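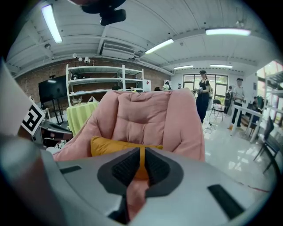
How many demonstrations does a person have to give before the arm can do the task without help?

For a single pick-and-place task with one object, 49 good ones were enough in our tests. For tasks with two stages we needed 90, and the second stage was still the weak part.

3.2 Collecting demonstrations by hand

Figure 3. Hand-held gripper during collection, seen from its own camera. Ribbed finger pads at center, pink armchair with yellow cushion beyond.

Two ways of showing the task were compared. Hand-held: the demonstrator carries the gripper and does the task directly, no arm involved. Remote: the demonstrator sits at the Senik console and drives the arm. Same tasks, same objects, same start positions where we could manage it. Pad shape was kept the same on both, otherwise the contact data can't be compared at all.

Hand-held was faster. Median of 2 demonstrations per minute against less than one for remote, setup time not counted. Part of this is just that people already know how to move their own wrist. The console takes practice and some demonstrators never got comfortable with the rotation control, which is mapped to a small dial (see Section 5, we would not do this again).

Speed has a cost though. People holding the gripper move in ways the arm can't follow. Elbow goes wide, wrist flips over, the whole body leans in. Trajectories were checked against the joint limits of the arm before training, and anything out of reach was thrown out. With no instructions given, only 76 percent of hand-held trajectories passed. Remote trajectories pass by construction.

Soft objects are where the two methods really come apart. A cushion gives way when the fingers close, and the demonstrator feels that through the handle and squeezes a bit more without thinking about it. At the console there is no force feedback so the operator waits, looks at the video, closes again. The pauses end up in the data. A policy trained on it learns to pause too, sometimes for several seconds with the fingers half shut. Trimming the still segments helped but also cut some pauses that were needed, e.g. waiting for fabric to settle before lifting.

3.3 Localization

Gripper pose comes from visual tracking plus an inertial unit. Square printed markers give a common reference, so that a run started in one spot can be lined up with a run started in another. Large rooms are harder than the bench setup in Lương et al. Shiny floors and overhead lights throw reflections which the tracker sometimes picks up as real features, and people walking through the background don't help either. We masked the lower band of the image, where the gripper body sits, as it moves with the camera and otherwise pulls the pose estimate toward zero motion. No mask was used for people. Probably should of been.

Runs with a tracking loss longer than the threshold were dropped whole. Cutting them into peices was tried first and gave jumps at the joins.

3.4 Instructions to demonstrators

Kept short after the first round. Start with the fingers open. Keep the object in view while approaching. Move at the speed you would carry a full cup. Do not regrasp unless the object slips. The cup line was Chiến Ninh's and worked better than any number we put in the sheet.

Failed attempts were kept in a separate set and not used in training. The Stindov baseline does use them, so the comparison in Table 4 is not quite even; we report it anyway, with the failures removed from their training set as a second row.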